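Bowl sets: what we have and how to borrow them

The plastic bowls are back in circulation from Mon 2 September. They went out of use over the summer while the storeroom at Hikstead was repainted, and several groups have asked when they could have them again.

The bowls come in different sizes and bright colors, purple, magenta, orange and lime green among them. They are sold under the Orlandini name and are the same kind the Bamville site has used for its sorting and nesting sessions. Each set is packed in a lidded crate with a dark green cloth. Please keep the cloth with the bowls. It stops them sliding when someone reaches across the table, and the colors are easier to tell apart on it than on a bare top.
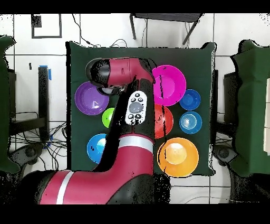 For a sorting session, spread the bowls out with space between them before people sit down. Put the large ones toward the corners and the small ones where a short arm can reach. If you are working on size order, leave the colors mixed. Groups that start with color usually want to match like with like, and in that case two crates work better than one.

Overhead lights can make bright spots on the inside of the bowls. Some people find this distracting, especially with the darker blues. Moving the table a little or switching off one row of lights is usually enough.

Loans are for 2 weeks. There are 3 crates at Hikstead and one at Iltau, and the Iltau crate has to be collected in person. Wash the bowls by hand in warm water and dry them before stacking, as they stick together when put away damp. Shake out the cloth but do not machine wash it. A cracked bowl should come back with the rest of the set so it can be matched and replaced.

Bookings for October open at the front desk this week. The sign-up sheet has 30 lines, and a second sheet will go up when it is full.

Recent items
Hikstead storeroom: new shelf labels
Returning puzzles with missing pieces
Iltau opening hours for fall
Folding tables: how to book
Bamville craft supplies list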